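Ketine Household Words

Ketine is a word list for things people have at home: furniture, cloth, kitchen goods and small repairs. It has more than 1,000 entries in English, Spanish, Serbian and Bulgarian. I started it in November for my own translation work, and then colleagues asked to use it.

Files

words.csv has one entry per line, saved as UTF-8.
notes.txt has remarks about difficult words.
sources.txt tells who gave each word.

Columns

There are seven columns: id, en, es, sr, bg, topic, note. An empty cell means that we did not agree on a word yet. Please do not fill it with a machine translation.

Who made it

Consuelo Paredes checked the Spanish, and Teodora Stoyanova the Bulgarian. The Serbian is mine, so the mistakes there are also mine.

Known problems

The topic "seating" is the weakest one. In English, "tub chair" is used for a low armchair where the back and the arms make one curve. In Spanish we have two candidates and Consuelo likes neither of them. The words for edges, as "piping" and "trim", are also mixed in 6 entries. 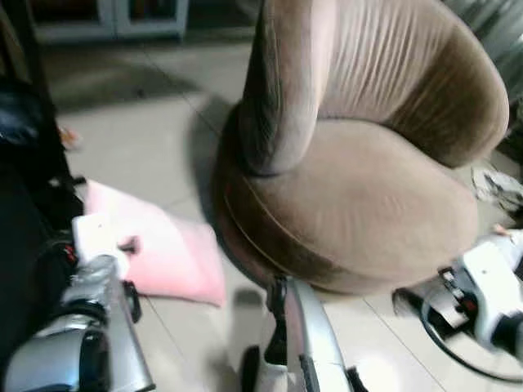 License

You can use the list freely, also in paid work. Please keep sources.txt together with it.

Contact

Zorica Vukadinović. I answer in the evening, usually after 7.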